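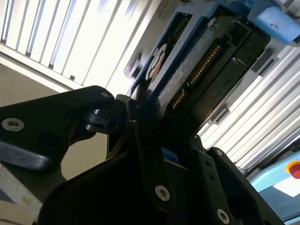 Wrist camera, drive in blue caddy, held in the gripper.

From: Rocío Garrido
To: painemal-data
Date: 3 June 2023
Subject: Re: episode count for the drive task

> Do we have enough drive episodes to start training, or should
> Ollidari keep recording through the week? The May set had 400
> and the policy still missed the grasp angle.

Keep recording. Of the 400 from May, 80 have joint states that lag the video by 12 samples, and I would drop them before training.

For the new set, please vary the tilt of the drive between episodes and log failed grasps under their own tag.
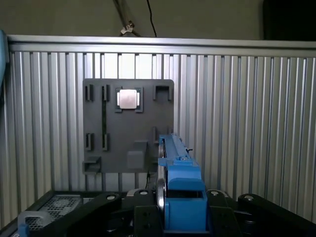 The board task is further behind. Start each episode with the arm back from the board, and hold still for 5 seconds before the first move so the sync script has a clean segment. Leave the board mounted where it is until the set is done; the calibration file assumes that position.

Rocío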